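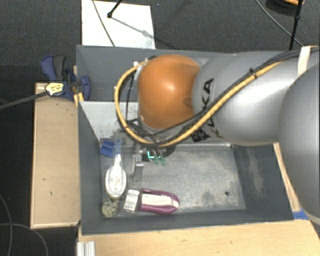
Rhiannon Meredith has spent seven years writing safety procedures for robot cells, first at Tetard and now at Clurnus, where she looks after the rules for bin picking. Her current handbook runs to 100 pages. She would like it to be shorter.

"People read the first two pages and the page with their own job on it," she says. "So the things that matter have to be in those places."

The first two pages deal with who may step up to the bin, and when. At Clurnus the arm must be in a protective stop before anyone reaches in to move an object, even if it has been standing still for some time. Meredith says this is the rule she has to repeat most often.

"A robot that is waiting looks the same as a robot that is switched off. I tell new starters to check the pendant and ignore the arm. If the pendant doesn't say stopped, keep your hands out."

Much of the rest is about fixings and cables. She asks for any bin to be clamped or bolted before the first run of a shift, and for the clamp to be checked by hand after a collision, however light. Cables that run along the outside of an arm need enough slack for the full turn of the wrist, and no more.

"Too tight and you pull a connector out. Too loose and it catches on the edge of the bin. We move the arm slowly through its whole range and somebody watches the cable the entire way. It's dull work and it takes a quarter of an hour."

She is less strict about what goes into the bin. An earlier version of the rules, drawn up for a project called Holanda, had a fixed list of approved objects. It was dropped in June. Teams now choose household items for themselves, provided nothing is made of glass, has a blade or holds liquid.

Every stop is written in a log, with the cause if it is known. The log for the Utolau site had 795 entries when she last went through it, and over 100 of them gave no cause at all. Meredith does not want people told off for that.

"If you punish a blank, you get a made-up answer. I can work with a blank. I'll go and ask."

The next edition of the handbook is dated April 9, 2020. It adds a section on working alone, which is allowed for setting up software but ruled out whenever the drives are on. There is still some argument over night runs, and she expects that part to be rewritten.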